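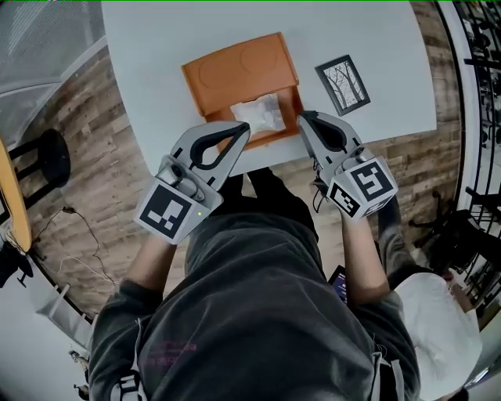 Setting up and checking a hand-held gripper session

Use this page with the Stokgate session sheet. It covers table work with two hand-held grippers and small household items. Allow 30 minutes before the first take.

1. Clear the table
Leave only the items on the task card. For the tray task (card 1021) that means the orange tray, the clear bag and the small framed picture. The picture lies flat and may be turned to any angle.

2. Check the markers
Each gripper carries a marker cube. Wipe the printed faces with a dry cloth and replace any that are scratched or peeling. Keep sleeves pushed back so they don't fall over the cubes.

3. Check the cables
Let the gripper cable hang below the handle, with enough slack for a full reach. Move cables on the floor away from feet and chair legs – tape them down if they have to cross a walkway.

4. Start position
Sit square to the table. Hold both grippers just in front of the tray, fingers open and not touching it. Wait two seconds, then begin.

5. During the take
Move at a normal pace. If an item falls on the floor, stop and mark the take as failed. Do not pick it up and carry on.

6. Afterwards
Log the take in Vendley under the card number. Change the item positions after every 6 takes.

Last revised in September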